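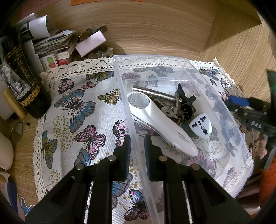 # Small stuff: sorting, storing and getting rid of it

Most clutter in a house is small. A sofa in the wrong place gets moved. A dead battery, a spare key and the charger for a razor you no longer own can sit in the same drawer for ten years. These tips cover the small stuff, room by room, and they assume you have a free hour and a trash bag.

## Before you start

Clear one flat surface completely and put an old tablecloth or towel on it. Small screws and earring backs roll, and cloth stops them. Work on one drawer or one container at a time. If you empty three drawers at once you will be eating dinner around them.

You will need:

- a trash bag
- a box for things that belong in another room
- a roll of masking tape and a marker
- a damp cloth and a dry one
- a small screwdriver for battery covers

Set a timer for 31 minutes. Half an hour is enough for one kitchen drawer, and the extra minute is for taking out the bag.

## Keys

Try every loose key in every lock you have, including the shed, the mailbox, the bike locks and the window locks. Label the ones that fit with masking tape folded over the head of the key. Write what it opens, but don't write your address.

Keys that fit nothing go in an envelope with the month on it. If the envelope says January and it is January again, recycle them with scrap metal. Don't put them in the curbside bin unless your town says small metal is fine, as it often falls through the sorting screens.

A stiff key usually means a dry lock. Use powdered graphite or a dry lubricant. Cooking oil works for a week and then collects dust, and after that the lock is worse than when you began.

## Chargers and cords

Plug each charger into the thing it charges before you decide it's the right one. The plug fitting doesn't prove much. Compare the output voltage printed on the charger with the input voltage on the device, and make sure the charger's amp rating is the same or higher. With round plugs, check the polarity symbol as well.

Once you have a match, put tape near the plug and write the name of the device on it. Do this the day you buy something and you'll never have to do it again.

Wrap cords in loose loops about the width of your hand. Winding them tightly around the charger body bends the wire where it enters the plastic, and that is where most of them fail. Bread bag ties are fine for thin cords. For thicker ones, cut a strip of hook-and-loop tape to 5 inches.

## Bathroom and grooming gadgets

Wipe these down before they go back in a drawer. Unplug or switch off, brush out any hair or dust, then use a cloth that is barely damp. Don't hold anything under the tap unless the manual says it's waterproof. Metal parts can usually take a little rubbing alcohol on a cotton pad, but keep alcohol off soft-touch rubber and painted lettering.

Take the batteries out of anything you use less than once a month. Leaking batteries ruin more gadgets than dropping them does. If the contacts already have white crust on them, put on gloves, dab with a cotton swab dipped in white vinegar, wipe with a second swab and plain water, and let the compartment dry overnight with the cover off.

Makeup and creams are a separate job. Look for the small open-jar symbol on the pack. A number such as 12 next to an M means twelve months after opening. Mascara goes sooner, at three months or so. Anything that has separated, changed color or smells like old crayons can go now.

## Picking containers

Sort first and buy containers afterward. People do it the other way around and end up storing the containers.

Clear plastic is best for things you look for by sight. Tall sides keep a mixed lot together but you have to dig, so use tall bins for larger items and shallow trays for anything shorter than your thumb. Measure the inside of the drawer, including the height with the drawer closed. Honex trays have a lip that adds a quarter inch, and I found that out with a stuck drawer. Kondel makes a plain one without the lip.

Before you spend anything, look at what is already in the recycling. Shoe box lids, yogurt tubs and the molded insert from a box of chocolates all make decent dividers.

Sticky residue from a price label comes off with a little vegetable oil left on for ten minutes, then dish soap. On clear plastic, skip nail polish remover. Acetone will fog many plastics and the cloudy patch won't polish out.

## Static and scratches

Plastic bins pull dust. Wash with warm water and dish soap, rinse, and let them air dry upside down on a rack. Rubbing with a dry cloth builds up static and brings the dust right back. Paper towels leave fine scratches on clear plastic, so use a soft cotton rag.

## The holding bin

Keep one bin, and only one, for things waiting on a decision: the part that came off something, the pen cap, the item that belongs to a visitor. Marina Petridis, my neighbor for years, empties hers every Sunday before coffee. Once a month is enough in our house.

If a thing has been through the bin twice and you still can't name it, let it go. The exception is hardware from furniture you still own. Tape that in a bag to the underside of the furniture.

## Getting rid of it

- Household batteries: many hardware stores have a drop box. Put tape over the terminals of lithium and 9-volt batteries first.
- Small electronics: take them to an e-waste site. Don't put anything with a built-in rechargeable battery in the trash – they can catch fire in the truck.
- Working gadgets: clean them and pass them on with the charger taped to them.
- Odd screws and washers: one jar, and when the jar is full, stop.

## From readers

Makis Vasilakis writes that he keeps a magnet wrapped in a sandwich bag for picking up dropped pins and screws. Turn the bag inside out over them and pull the magnet away. It works on steel but not on brass.

Two people asked about drawer liner. The cheap ribbed kind is fine. Cut it slightly small and don't glue it – you'll want to lift it out and shake it over the sink.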